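**To:** Records and Archives list
**From:** Sieglinde Wendt
**Date:** 11/22/23
**Subject:** Re: Retention of paper personnel files after the Carnum merger

Dear colleagues,

Thank you to all who replied to the first circular. I am answering Mr. Adams on the list, as several offices have raised the same point.

> Bongani Adams wrote:
>
> Our branch holds over 2,000 paper files from the former Larno office. Some have been scanned and some have not. May we destroy the scanned ones now, or must we wait for the new schedule? We would also like to know who signs for files that leave the building.

Please do not destroy any personnel file at this stage, whether or not it has been scanned. The new schedule has been drafted and is with the legal department. It is expected to take effect in December. Until then the old Larno schedule applies to Larno files, and the Carnum schedule applies to everything else.

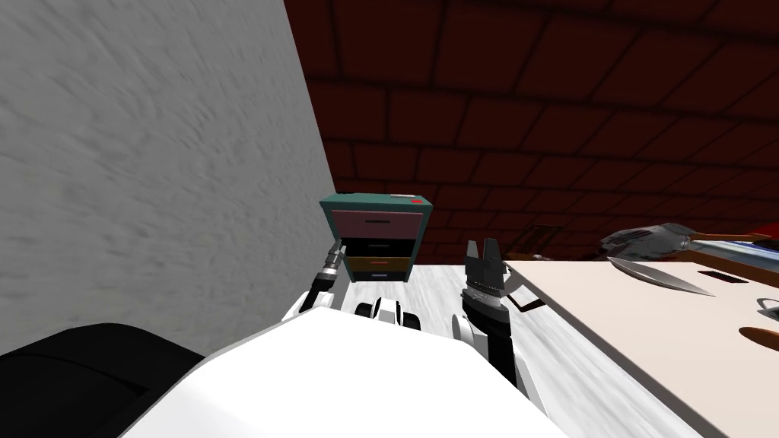 Files awaiting review should be kept apart from those in daily use, and each office should choose one fixed place for them. Where that place is a drawer cabinet, every drawer is to be listed as a separate location. An entry that reads only "cabinet" will be returned to the sender. The second drawer, for instance, should be entered as drawer 2, followed by the first and last surnames it holds.

As to signatures, a file may leave the building only with form 2, signed by the head of the branch and by the person receiving it. The receiving office then has 60 days to return the file or ask for an extension. Requests for an extension go to Ludger Wiegand – not to this list, please, as they often contain names.

Ms. Potgieter has asked whether medical certificates may be stored with the main file. They may not. They belong in a sealed envelope under the same file number, and the envelope is listed on its own line.

With kind regards,

Sieglinde Wendt
Records Office, Carnum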